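Irton Shared Kitchen - Frequently Asked Questions

How do I book a slot?
Through the Postia calendar. Slots open at the start of each month. November fills fast, so don't wait.

How long is a slot?
3 hours, including your clean-up. Please be out on time, next person is usually at the door.

Can I split a slot with a freind?
Yes. One name on the booking, that person pays.

What about cleaning stuff?
Bring your own or use ours. Label anything you leave behind. No bleach on the counters, ever. 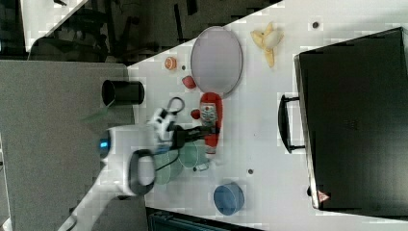 Spray bottle on the white table, next to the round plate.

Is there parking?
Street only. Free after 5 pm. Unloading at the Hutapea Street side, 4 minutes max or you will get a ticket.

Can I leave food in the fridge?
Overnight yes, with name and date. Longer than that it gets tossed. Freezer space is extra, ask first.

Do I need a permit?
To cook for yourself, no. To sell, yes, and we need a copy before your first slot. Email is fine.

Are dishes included?
Bowls, mugs, plates, yes. Sharp knives no, bring yours. Broke something? Tell us, no big deal. Put everything back on the shelf its labeled for.

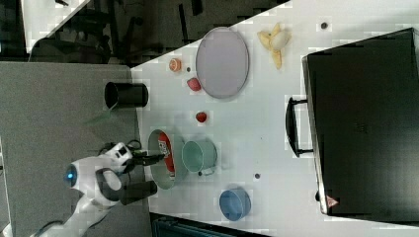
Gray-green bowl and mint mug.

Can I cancel?
Up to 5 days before, full refund. After that, half. No-shows pay the whole thing.

Door code not working?
Press the star key first, then the code. Still nothing, use the Trostura app and hit Unlock. Codes change monthly so check your lastest email.

Kids?
Fine with an adult. Not near the fryer.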